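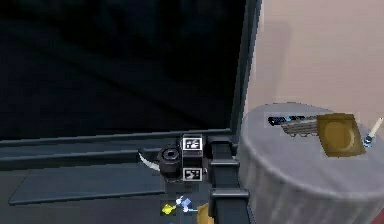
Inspections > Lodging > Furnished Rooms > Room 142

Search checklists Go

Gonen House, furnished room safety check
Form 1157, filled in 2026-10-02

Mark each line OK, NO or RECHECK. "Looks fine" is not a mark. I found it written eleven lines in a row on the January sheet and I don't believe any of it.

1. Smoke alarm sounds when test button is held. OK
Loud enough with the door shut. The date label has been painted over, so I can't say how old the unit is. The log says it was replaced. The log says that for every room on the hall.

2. Carbon monoxide alarm present. RECHECK
Present, yes. It chirped once and quit. Fiadzo says their alarms do that after a power cut. Maybe so. Swap it and see.

3. Door closes and latches without help. NO
Stops short of the jamb. Last person wrote "sticks in humid weather." It was not humid.

4. Exit map on back of door matches the building. NO
Map still shows the stairs that were closed off.

5. Table steady under hand pressure, no splinters on the edge. OK
Pushed from both ends.
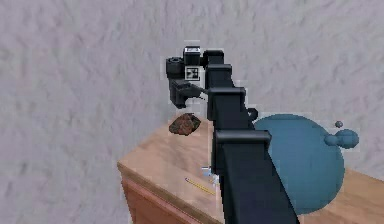

Item 5. Light wooden table, rock-like lump on top.

6. Extension cords: none in permanent use. NO
One Kostari cord under the rug, warm to the touch. Take it out today. I have heard that it is only there for the season, and I would like to know which season.

7. Window opens fully from inside without a tool. OK
Stiff for the first few inches.

8. Walls: no soft spots, stains or loose finish. RECHECK
Rough finish hides a lot. Pressing with a thumb tells you very little, whatever the training sheet claims. Use the moisture meter, and write down the reading instead of "dry."

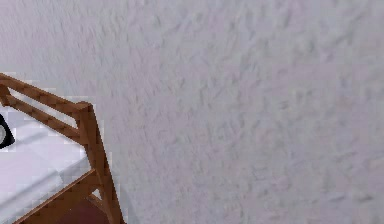

Item 8. White textured wall, bed frame at lower left.

9. Hot water at the tap below the posted limit. RECHECK
The thermometer in the kit reads differently from mine. One of them is wrong and I'm not signing for either.

10. Extinguisher charged, pin in, tag current. RECHECK
Tag 1701. Needle is in the green. Two sets of initials on the tag, same handwriting.

11. Bed: side rails tight, slats seated, nothing stored against the heater.
Left blank on purpose. Puma sent a new bolt kit with a promise that it never needs retightening. I'd like to see it after a winter of guests before I mark anything. 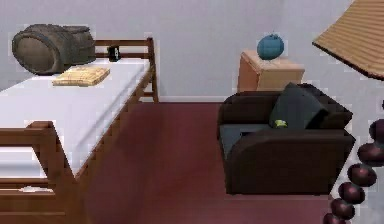
Item 11. Wooden bed frame, white bedding.

Nazareno Mazza wrote back that the bolts were torqued at install and a blank line holds up the whole form, so could it please be marked OK with a note. Then he asked for the door to be moved to the next budget.

Reply: no to the first. The door is a fire door, so no to the second too. Item 3 stays NO until I have seen it latch.

12. Night light path from bed to door clear. OK

Room status: do not release. Recheck items 2, 8, 9 and 10 together, with the cord gone and the new exit map up. Bring your own thermometer.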